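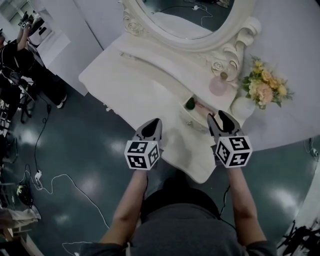 ## A thread on clearing out the dressing table 🧵

**1/** Drawer day! I've been putting off the dressing table for ages and have finally got the drawer open, so you're all coming with me.

**2/** Bit of background for the new people. I wanted a white one with an oval mirror and far too many carved roses from the age of seven. My mum said they were dust traps. I'm now a grown woman with a white one with an oval mirror and far too many carved roses, and Mum, if you're reading, yes, they're dust traps.

**3/** Best thing I've found for the scrolly bits is a dry paintbrush, the cheap sort for doing skirting boards. Cloth just skates over the top and leaves a grey line in every curl. Brush first, THEN a barely damp cloth, then leave the thing alone for a month.

**4/** Drawer rules, which I've broken every year so far:
- if I haven't used it since December it goes
- if it's leaked it goes
- if I have to take the lid off and sniff it to decide, it goes

**5/** It's quite a shallow drawer so you'd think it couldn't get bad. Ha. Last time I had 2 identical tweezers, a Teston lipstick worn down to the metal and a hair slide that belonged to my cousin Myrto Chrysikopoulos (she says she never missed it, she's lying).

**6/** Someone asked about the pink perfume with the gold-coloured cap. It stays out on the top by the mirror and it's going nowhere. I know, I know, you're meant to keep scent in the dark. I like looking at it while I do my eyebrows!

**7/** And the flowers are fake, before anybody asks how I keep them going 😂 Yellow and peach and cream, bit of green, in the round white vase. I had real ones up there one summer and the pollen got into absolutely everything, so never again.

**8/** To wash fake ones: bowl of lukewarm water, tiny squirt of washing-up liquid, swish them head down, shake them over the bath and stand them in a jug overnight. Try one leaf first in case the colour runs.

**9/** Drawer liner question, please help. I've got it down to the plain Masilela paper or the Lukura one with the little sprigs on. The Lukura is prettier but it curls up at the corners and I'd be forever sticking it down.

**10/** Also does anyone know how to stop a little round knob working itself loose? I tighten mine, it's fine for a week, then it's spinning again. A friend swears by a dab of clear nail varnish on the thread and I've got plenty of that.

**11/** Right, kettle's on and I'm going back in. Liner votes in the replies, you've got till bedtime x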